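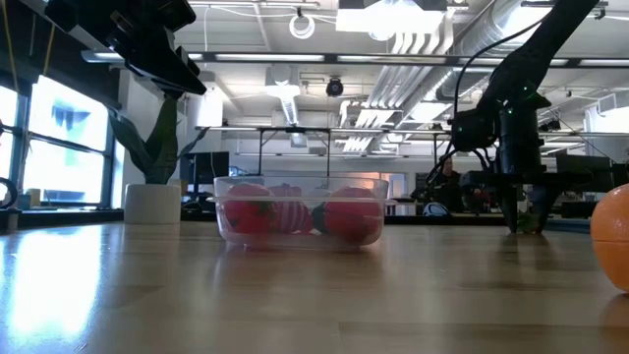

## Follau two-arm table demo

Hi, and thanks for stopping by! I'm Jovita Cuautle and I run the demos at Corcombe, so if you book a visit to see the Follau, I'm the person who will meet you at the door and talk your ear off.

The Follau is our tabletop pair: two black arms, a two-finger gripper on each, and software that lets them share one work area without getting in each other's way. We built it for sorting and packing small mixed items. Vandgate handles the sales side (quotes, leasing, shipping), and we do the setup and training ourselves.

### What you get to see

We work with toy food, mostly. The pieces are all different shapes, they don't bruise, and you can put the same tomato in the same spot as many times as you like. The usual job is packing a clear plastic container. It's a good test — the arms have to deal with see-through walls, a raised rim and a shiny varnished table in full daylight, all at once. Ask me to move the container partway through! I love that part.

After the packing run you can take over. Lefteris Dimitriou will show you how to guide an arm by hand and record a short task, and it takes most people 15 minutes to get a first one saved. Christos Lambrakis wrote the grip settings, so bring him the hard questions (he likes them, he just doesn't look like he does).

### The last open day

We held one in July and I'm still getting emails about it. The team from Manolakis came with a bag of their own bottle caps and wanted to see them sorted by size. The first try was pretty rough, I'll admit. Lefteris lowered the closing speed, we ran it again, and they stayed right through lunch. We logged 307 picks that day, and I've put the log in the visitor folder if you'd like a copy.

### The basics

- **Arms:** two, mounted over a shared table
- **Grippers:** two-finger, tapered tips
- **Rated picks between service checks:** 3000
- **Setup and training:** done by us, at your place
- **Demo group size:** up to 20 people

### Booking a visit

The next open day is 7 September 2021. Small groups can come at other times too, just write to me first so I can keep the table free. You're welcome to bring your own parts — anything you can hold between finger and thumb is a good start. Please leave out glass and anything with loose powder.

For prices, ask for Pantelis Bakalis at Vandgate. He'll want to know your table size and what you're picking up, so have those handy when you call.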